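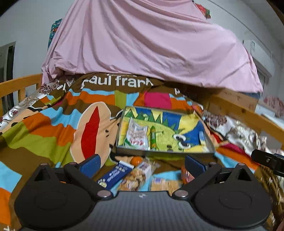

So I finally got to the open day at Junden Primary, and I came home with a notebook full of scribbles! Farzana Bandara let us poke around her Prep room for ages (thank you!!) and I'm pinching her book boxes – every kid has their own, sorted by colour, and they swap 2 titles each morning before the roll. I've wanted something like that since February.

Parking was a shocker, by the way. Go early.

Filed under: School Visits, Literacy Centres

Comments

Menaka Miah: Love the book boxes! Did she laminate the labels?

Dilani W: Going next term, can't wait

Contact | © 2018 Stavow Classroom | Back to top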